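4.2 Soft packaging

So can it tidy a bathroom shelf yet? Sort of. Chanida and I gave the Stiltent policy 600 trials with squeezable tubes, and I'll admit I'd expected the rigid bottles to be the harder half. Tubes give when you pinch them -- the width the fingers report tells you very little about how firm the hold is.
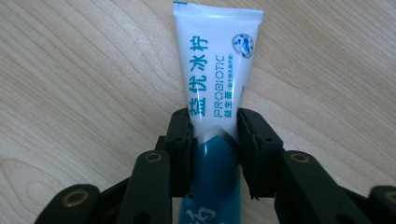
Figure 3. Toothpaste tube held near its middle, crimped end up.

We ended up capping the closing force and letting the policy regrasp once, up to a limit of 30 seconds per trial. I still wouldn't trust it with an open cap, and neither would my neighbour's bathroom floor.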